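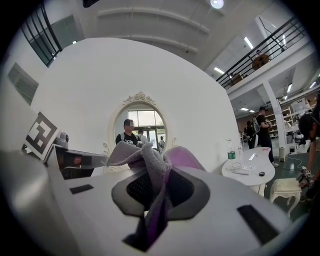 Figure 4. Lilac and violet cloth draped over the edge of the opening in a white rounded device.

3.2 Colour loss in lilac and violet household textiles

Purple shades are treated separately from the rest of the sample. Most of the lilac and lavender cloths in household use are coloured with a mixture of a red and a blue dye, and the two parts do not leave the fibre at the same rate. A cloth that began as an even lilac may therefore drift towards pink or towards grey before it becomes noticeably paler. A single lightness reading does not record this drift. Grigaitė and Hollis reported the effect for cotton napkins but did not separate washing from exposure to daylight, and their readings were taken at one point on each item.

In the present study, 714 textile items were followed in households in two towns, Pirari and Clirkton. Items were grouped by fibre (cotton, cotton blend, polyester, viscose) and by declared use. Each household kept a wash diary in which the programme, the temperature setting and the type of detergent were entered after every load. Diaries with gaps longer than two weeks were left out of the analysis, together with the items to which they referred. The diary layout was drawn up by Paulauskas and is given in Appendix B.

Colour was measured with a bench spectrophotometer under a standard daylight setting, with the cloth folded into four layers so that the backing did not affect the reading. Measurements were taken at three points: near a hem, at the centre, and at a point halfway between the two. The mean of the three was used for the main analysis. The spread between them was kept as a separate variable, referred to below as unevenness. In total, 3623 sets of readings were accepted. Sets in which the cloth was visibly stained at any of the three points were rejected and repeated on a clean area where one could be found.

Purple items showed a larger change in hue than items of any other colour group, while their change in lightness was close to the mean for the whole sample. The direction of the hue change depended on the fibre. Cotton items moved towards blue. Polyester items moved slightly towards red, although the movement was small and, for items washed only at low temperature, could not be told apart from instrument error. Blends fell between the two and were the most uneven group. Viscose items were too few to be reported separately and are included in the totals only.

Temperature had a clear effect on cotton and almost none on polyester. The wash settings recorded in the diaries went up to 50 degrees, so nothing can be said here about hotter programmes. Detergent type mattered more than had been expected. Items washed with powders containing bleach lost the blue part of the colour sooner, which partly cancelled the general drift of cotton towards blue. Some cotton items in this group had a hue close to their starting value but were a good deal paler, and would have been classed as unchanged by a method that looked at hue alone.

Unevenness was highest near the hems. Two explanations were considered. The first is abrasion, as the folded edge is thicker and rubs against other items in the load. The second is uneven rinsing, in which detergent held in the hem goes on acting during drying. To compare them, Urbonaitė washed a set of unhemmed squares cut from the same fabric, with half of the squares given a loose tacked fold. The folded squares showed most of the extra loss found in true hems. Rubbing tests on dry cloth produced a much smaller effect. This favours the second explanation but does not rule out a contribution from abrasion when the cloth is wet.

The results differ from those of the Lūse trial, in which no link was found between hems and colour loss. Items in that trial were line-dried flat over a frame, and the fabrics were lighter. It is also possible that the single rinse used there was longer than the rinses in our households; its length was not stated. Shehu has suggested repeating the hem test with the Sanon fabric set, for which dye recipes are available. The recipes would allow the loss of the red and blue parts to be modelled directly instead of being inferred from the hue. Results for green and brown items are given in Section 3.3.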